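Hilo de la Unidad de Información sobre Salud Renal del Centro Goltasen. Abrimos una serie dedicada a la enfermedad renal crónica: qué es, cómo se detecta y qué seguimiento requiere. 1/16

La información que sigue es de carácter general y no sustituye la valoración del equipo sanitario que atiende a cada paciente.
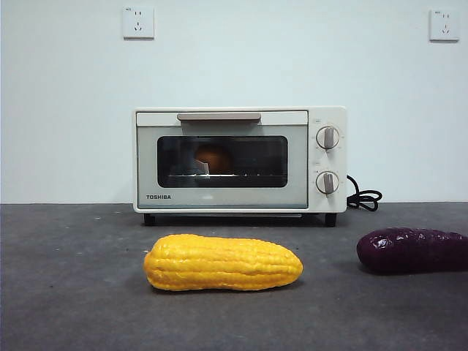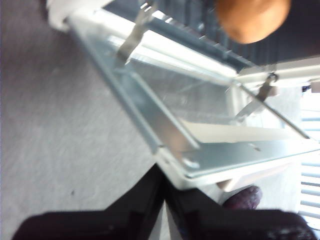
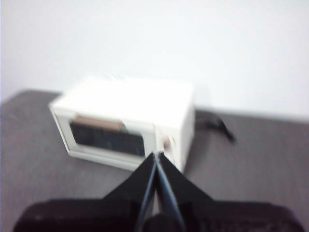
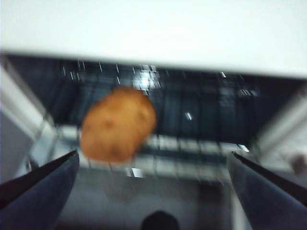
Centro Goltasen
Unidad de Información sobre Salud Renal
Responsable de contenidos para pacientes

2/16 Se habla de enfermedad renal crónica cuando existe una alteración de la estructura o de la función de los riñones que persiste durante más de tres meses y tiene consecuencias para la salud. Un único análisis alterado no permite, por lo general, establecer el diagnóstico.

3/16 En sus fases iniciales no suele producir síntomas. El cansancio, la hinchazón de tobillos, el picor o la pérdida de apetito acostumbran a aparecer cuando la función renal ha disminuido de forma considerable.

4/16 La detección se apoya en dos pruebas sencillas: la creatinina en sangre, a partir de la cual se estima el filtrado glomerular, y el cociente albúmina/creatinina en una muestra de orina. Ambas aportan información distinta y conviene disponer de las dos.

5/16 El filtrado se expresa en ml/min/1,73 m². Una cifra de 94 se considera dentro de lo normal si no hay otros signos de daño renal. Una cifra de 70 puede serlo también, según la edad y el resultado de la orina. Por debajo de 60, mantenida en el tiempo, procede el estudio.

6/16 Deben consultar con su centro de salud sobre la conveniencia de realizarse estas pruebas las personas con diabetes, hipertensión arterial, enfermedad cardiovascular, obesidad o antecedentes familiares de enfermedad renal.

7/16 El control de la presión arterial es una de las medidas con mayor repercusión en la evolución de la enfermedad. El objetivo se fija de manera individual. Recomendamos anotar las tomas domiciliarias y llevarlas a la consulta.

8/16 Determinados antiinflamatorios de uso común, como el ibuprofeno o el naproxeno, pueden perjudicar la función renal. No deben tomarse sin consultar previamente, aunque se adquieran sin receta. Lo mismo se aplica a las plantas medicinales y a los suplementos.

9/16 En caso de vómitos, diarrea o fiebre alta, algunos tratamientos habituales pueden requerir una suspensión temporal. Esta decisión corresponde al equipo sanitario. Solicite por anticipado instrucciones escritas para estas situaciones.

10/16 Alimentación. No existe una dieta renal única. La reducción de la sal se aconseja a la mayoría de los pacientes; la restricción de potasio, fósforo o proteínas depende de la analítica y de la fase de la enfermedad.

11/16 Quienes tengan indicada una restricción de potasio deben saber que las patatas, las legumbres y algunas verduras lo contienen en cantidad apreciable. Cocerlas troceadas en agua abundante y desechar el caldo reduce una parte. El asado no tiene ese efecto.

12/16 Los sustitutos de la sal elaborados con cloruro potásico están desaconsejados en muchos pacientes renales. Lea la etiqueta y consulte en caso de duda.

13/16 El abandono del tabaco y la actividad física regular, adaptada a cada persona, forman parte del tratamiento. También la vacunación, conforme al calendario vigente en su comunidad.

14/16 El programa Prikar de educación renal, que desarrollamos en las sedes de Rallwood y McIntyre, ha atendido hasta la fecha 2.922 consultas informativas. La cuestión planteada con más frecuencia es la interpretación del filtrado glomerular.

15/16 Las sesiones grupales se celebran los martes a las 17:00 y están abiertas a pacientes y familiares. En diciembre se dedicarán a las opciones de tratamiento sustitutivo: hemodiálisis, diálisis peritoneal, trasplante y manejo conservador. Es necesaria la inscripción en el mostrador de cualquiera de las dos sedes.

16/16 La guía impresa para pacientes, con una tirada de 1.000 ejemplares, se entrega gratuitamente en ambas sedes. Incluye una hoja para registrar la presión arterial y otra para la relación de medicamentos. Las consultas clínicas individuales no pueden atenderse por esta red.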